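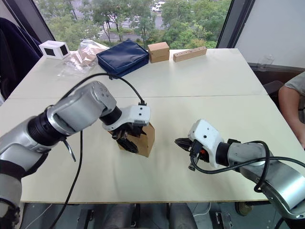
A cardboard box on a white tabletop.

Estano korfball club back for a second season

21 Oct 2023

Korfball is back at Paton hall -- two sessions a week, beginners welcome, no kit needed. Mixed teams, tall baskets, no dribbling. Club started in March and now has 292 on the mailing list, says captain Citlali Figueroa. "Most had never heard of it." First match is away to Cekel. Coach Petrică Ciobanu wants more players for teh second team. Subs £2 a session, pay at the door. Bring water.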